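July 2020

Second call with Bisurus on the service desk handover. They now want 13 weeks of parallel running, up from 10, and bill both teams for the whole period. Suqin Pan objects to the rate. I object to the ticket cap: 1,000 a month, and we logged almost that in January with Worka still on first line.

Ruoxi Liang has the asset list down to 43 unmatched entries, mostly Biltham site. Contract draft still names Demissie as escalation contact. Sent back with tracked changes.
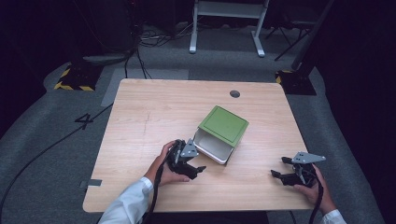 Box with green lid, on the table.

Exit clause not discussed. Legal has it until the next call.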